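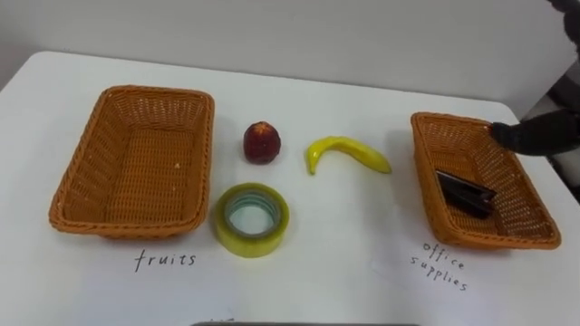
Fruits on the left, office supplies on the right: the sorting job at Proltura's demo table.

8 Jan 2024

I've been curious about the Urker sorting kit since November, when a reader wrote in asking if a small school could get any use out of one. So I rang up Proltura, the outfit that sells it, and spent a good long morning with their training lead (who'd rather I left names out of it, fair enough).

I asked her straight up who it's for. "Colleges, mostly, and little workshops that pack mixed orders," she said. "People who want to try an arm on a real chore before they spend big money." The kit is $3,000 a term on hire, and that covers the software, which is called Flonevo, plus 20 hours of phone help. The arm is extra, and you can bring your own if it's on their list.

What won me over was how homely the setup is! Two baskets, a marker, whatever you've got in the drawer. She told me the starter lesson has 74 short tasks and you can rewrite any of them in plain words. "We had a class in Srour change the whole lot to gardening gear," she said. "Seed packets, gloves, twine. They were off and running before lunch." 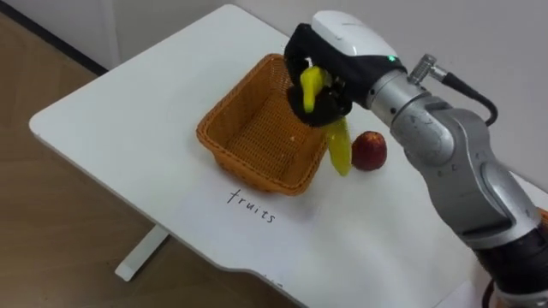

Grip was my next question, seeing as I've watched a few cheaper arms mash things flat. She reckons the soft black covering on the fingers makes a big difference with odd shapes, and that people always pick the wrong thing to worry about. "Everyone frets over the apple, because it's round," she said. "I'd sooner talk about the banana. If you pinch it round the middle like that, you've got a long end hanging down on each lesson plan, and you have to think about clearing the rim of the basket." Flonevo lets you set the height yourself, and she likes to leave plenty.

I did push her on the downsides. Setting up the labels took longer than I'd hoped from the brochure, and the manual is 400 pages (I gave up at the bit about network settings). "Yeah, we're cutting it down," she said, laughing. There's a shorter one on the way, though she wouldn't give me a date.

Would I hire one? For a term, with a keen class, yes, I think so. I'd just want a colleague handy for the wiring.

Share this story | 20 shares | 3 comments

We use cookies to remember your settings. Accept | Manage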